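Wasadby opens a table library in Dumton, and yes, you do have to bring them back

For immediate release – August

Wasadby, the furniture hire firm that has spent years lending desks to offices that later forgot they had them, is opening its doors to households. From this month anyone in Dumton can borrow a work table, with a tray to go on it, for as long as a hobby lasts. The firm expects most loans to be short.

The stock runs to 2,740 pieces, of which 725 are small tables meant for spare rooms, landings and the end of the bed. The most requested is the Tedine, a light wooden table with rounded corners and a round cable hole towards the back.

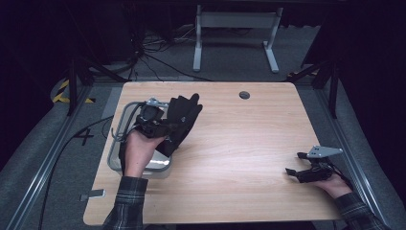

"People ask whether the corners are rounded for style," said Kgomotso Mathebula, who runs the Dumton branch. "They're rounded for hips. I have walked into every square table we own."

Shallow trays are lent free with each table. Wasadby suggests them for screws, beads, seedlings and anything else that would sooner be on the carpet. There are 800 to go round, and the firm would like to see 800 again.

Borrowers can collect from the Rácz building from 10am. Delivery can be arranged, though Kagiso Mabuza, who drives the van, asks that customers measure their stairs first – and then measure them again with the banister included.

Enquiries to the Wasadby desk at the Rácz building, Dumton.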